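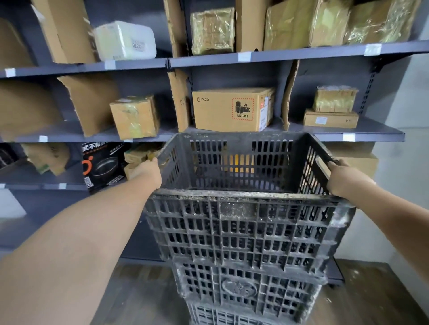

Plastic crates, stacked, with shelving behind.

Week 6: Reading a layoff announcement
Industry and Work, second-year option. Notes by Revathi Venkataraman, revised 28 April 2025

Last week we looked at how a plant decides what to build. This week is about what a company says when it decides to build less. Our case is Mondis, which makes pump housings and cut one of its three shifts at the Skidgate works last September. Bring the press release, which is in the reader.

1. The wording

The release says the change will "bring output into line with customer needs". I have marked a lot of essays that copy this sentence out as though it explained something. It doesn't. Ask which customers, needing what, and since when. Mondis sells most of its housings to a single buyer, Irer, and Irer is not mentioned once.

Look as well at the verbs. Posts "are affected". The shift "is being removed". You have to get to the fourth paragraph before a person does anything, and then it is the managing director, who thanks the staff.

2. The number

The release gives 76 jobs. Before you use that figure, find out what was counted. Edith Espinoza's chapter (also in the reader) goes through the works list and finds that 18 of these were agency posts already due to end, and that 15 were vacancies. An empty post can't be laid off, yet it sits in the total. Why would a firm want its number to look bigger? Espinoza thinks it was meant for the lenders. I find that plausible but she has only one letter to back it up, so treat it as a guess.

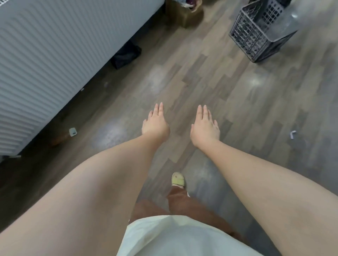

3. What demand means here

Orders fell in the spring – nobody disputes that. The argument is over whether they fell enough to lose a whole shift. Ulla Heinonen says they did, using yearly figures. Hernán Espinoza uses monthly ones and says the dip was over by the summer. Read both and check where each graph starts. Heinonen's starts at the best month the works ever had, and she doesn't say why.

I'd be just as careful with the union's paper. It calls the remaining two shifts "overloaded" and offers no overtime records.
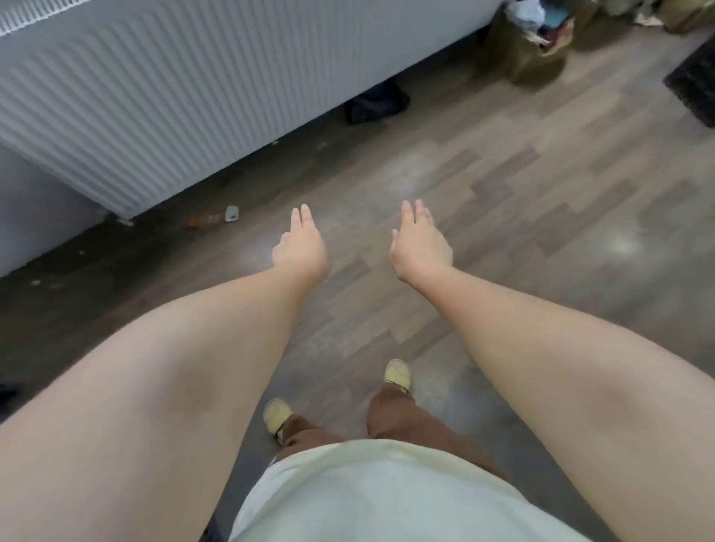 4. For the seminar

Read Katherine Muñoz, chapter 2, on short-time working. Her claim is that cutting hours would have cost Mondis no more than cutting people. Her sums leave out training costs, so come ready to say whether that matters.

Write one page rewriting the Mondis release so that every sentence has somebody doing something. Where you can't tell who did it, leave a gap and mark it.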